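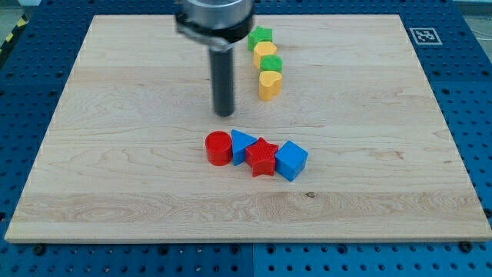

2 min read

I went to the open day at Skirnotholm in January 2024 mostly to hear about safety rules, having sat through too many demos where the rules were a laminated sheet by the door.

The station everyone crowded around had a single black rod over a wooden board, with colored blocks for it to push. Red and blue had ended up in one row, green and yellow in another. Pretty enough. Iwona Michalski, our guide, told us the task follows the house procedure, which runs to 12 pages. I asked to read it and got five minutes with a binder.

Some of it is decent. The board has to be fixed to the table before a run, and I could see what looked like bolts at its front edge. The square marker stays on the table and may not be covered. There is hazard tape at one far corner, but I never got a clear answer on what the tape means. Do you stop at it? Ask someone? The binder says "observe marked areas" and leaves it there.

My bigger gripe is with what counts as done. The procedure wants the blocks "grouped by color." Are touching blocks grouped? What if the row is crooked? Ryszard Zawadzka said operators know it when they see it. Fine, but then the 789 logged runs he quoted are 789 opinions.

They plan to revise the text in April, with 2 people from the Lostton site reading it cold. I'd like to see that version. Coffee was good, parking was awful, and the visitor form still asks for a fax number.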